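Film and the Imagined Future
Handout for session 2: How a science fiction film builds its world

2020-09-23

12 shares 3 comments

Please read this handout before the seminar. It is a bit long, but the second half is mostly about your written task, so you can return to it later.

What we mean by a world

When we speak about the world of a film, we mean everything that the viewer believes to exist outside the story which is told. A crime story needs a street, a policeman and a law. If the film plays in London today, the director can take all of this ready from the street. If it plays in a city which does not exist, somebody has to decide what the policeman wears, what he is allowed to do and how people speak to him. Most of these decisions are never explained to the viewer, but he feels very quickly when they are missing.

In this course we use two simple words for this. The "given" is what the film tells us directly, for example in a text at the start or by a narrator. The "found" is what we must collect ourselves from sets, clothes, noise and the behaviour of people in the background. A weak film has a lot of given and very little found. Please do not take this as a law, there are good films with a long opening text.

Our example: Cokov

The film we watch in this session is Cokov. It is a small production and it is not well known, and for this reason I like to teach it. You will not have read ten reviews before you see it.

Cokov is a mining town on a moon. The company Rirov owns the mine, the houses and also the air. The population is 797, and this number is painted on the gate where the workers pass each morning. Later in the film we see the gate again, and the number has been painted over but not replaced. No person in the film says a word about it. I ask you to notice how long the camera stays there, it is a very short time.

The story itself is simple. An inspector arrives to close a file about an accident, she finds that the file is wrong, and she must choose if she signs it. You could tell the same story in a shipyard. What makes it science fiction is the price of air. Each family has a meter beside the door, and people look at the meter when they enter a room, in the way we look at a clock. After the first half hour we also begin to look at it.

Sound

Almost no music is used in the first part. Instead there is the pump. It is low and regular, and after some minutes you stop hearing it. When the inspector goes to the old part of the town the pump is slower, and the viewer becomes nervous without knowing why. Listen with headphones if you can. On the speakers of a laptop the lowest part of the sound is lost.

Objects and the cost of things

The designers at Studum had little money, and they built around 400 objects for the film, mostly from used kitchen and office equipment. A cheap object can work very well if the actors treat it as a normal one. In the canteen there is a coffee machine which must be hit twice on the side. Every worker does it, also the manager. The inspector does not, on her first day, and so she gets no coffee. On her last day she hits it. I find this the best moment of acting in the film, and it has no dialogue.

Compare it with the entrance hall of the company, where every surface is clean and shining and no one touches anything. Some critics have called the hall empty or badly designed. My opinion is different, but you can argue against me in your task.

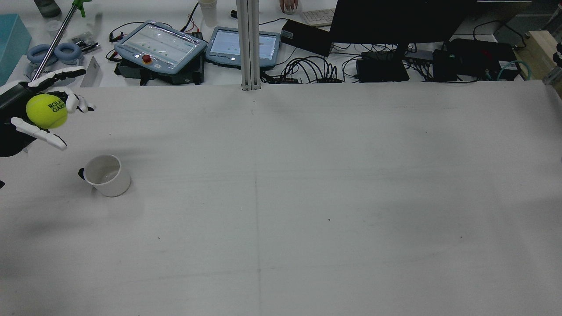 Your written task

Choose one scene from Cokov, not longer than two minutes, and write a short analysis. Please follow these points:

1. Describe the scene in a few sentences. Do not retell the whole film.
2. Make a list of the given and a list of the found. If you are not sure where something belongs, write this also.
3. Choose one object or one sound and explain what it tells us about the rules of the town.
4. Say what would be lost if the scene was cut.

You may compare with the second film of the course, Juška, but we watch it only in December, so this is for students who know it already.

Write in full sentences and give the time in the film for each scene you mention. Use your own words. The task counts for 10 points, and late work loses one point per day. Send it as a text file with your name in the first line.

3 comments Share this page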